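Red ground, grey sky: resurfacing the oval at Dedgate

Jun 28, 2021

A running track wears out slowly and unevenly, and most councils find out how unevenly only when they put a price on fixing it. The oval at Dedgate has been due for that exercise for several seasons. The survey was completed in May, and the report from Plarell, the surfacing consultant, now sits with the parks office along with a request for money.

The report is dull reading in the best sense. It divides the oval and the open ground beside it into 259 panels and gives each one a grade for grip, thickness and drainage. Of those, 90 are graded as needing work before next winter. The rest can wait, provided the cleaning schedule is kept.

Colour is a poor guide to condition. Red surfacing fades toward brown as the pigment in the top coat breaks down under sunlight, and it picks up dust from the paths and car park. A panel can look tired and still have its full depth of rubber. Another can keep a good even colour while the binder beneath it has gone brittle. The inspectors therefore cut small cores and measured them, and paid little attention to looks.

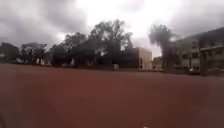
Runners who train there would sooner see the drainage fixed than the colour, one of them remarked at the open evening, adding that you can live with a faded lane but you can't do intervals through a puddle.

The levels bear that out. A track is laid with a slight cross fall toward the inside kerb, where a channel carries the water off. At Dedgate the base has settled along part of the back straight, and the fall there is now close to nil. Water that should clear in minutes stays on the surface, works into the seams and lifts the edges. Plarell's recommendation is to plane out the low section, correct the base with fine asphalt and relay the rubber over it. Patching the surface alone would be cheaper and would leave the hollow where it is.

Line marking is a separate item. Painted lines wear fastest on the inside lanes and at the starts, where spikes dig in. Repainting over old lines is acceptable if the two sets match within the tolerance for the class of track. If they don't, the old paint has to be ground off or blacked out, and grinding takes some of the top coat with it. The report suggests leaving all marking until the relaid section has cured, then doing the whole oval in one visit. 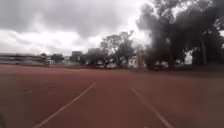 Lane lines on the track at Dedgate, with the grandstand beyond at left.

Two contractors have quoted. Bilgin offers a sprayed top coat over the existing rubber, which restores texture and colour but adds very little depth. Grivimus offers the base repair and relay, with the spray coat limited to panels in fair condition. The second programme runs 3 weeks longer and closes the back straight for all of it.

Weather decides much of the timetable in either case. Polyurethane binder cures with moisture from the air, so a humid day is no obstacle, but rain on a fresh coat pits the surface. Neither firm will spray under a threatening sky, and both have allowed for lost days.

Maintenance after the work is plain enough: sweep weekly, pressure wash twice a year with a fan nozzle, keep the channel clear of leaves, and keep vehicles off the rubber unless boards are down. The parks office has set aside more than 3000 dollars a year for this, starting once the surface is handed back.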